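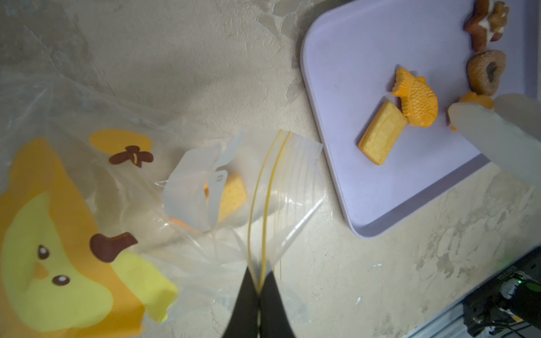 Bolsa con patito y bolsa transparente con cierre

Bolsas con cierre Jinditz, tamaño merienda

Las metí en la tienda casi por capricho y ahora las tengo en todos los cajones de casa (¡hasta en el de los calcetines!). Yo las uso para galletas, fruta cortada y los lápices que siempre acaban sueltos en la mochila. El cierre es doble y se abre bien con una mano. Eso sí, al lavavajillas no: agua tibia, jabón y boca abajo a secar.

Paquete de 98 unidades: 219 pesos
Envío: 2 o 3 días hábiles

Si buscas algo más grande, mira las Tralska, que volvieron en febrero. Los dibujos van surtidos y no puedo elegirlos, ¡lo siento!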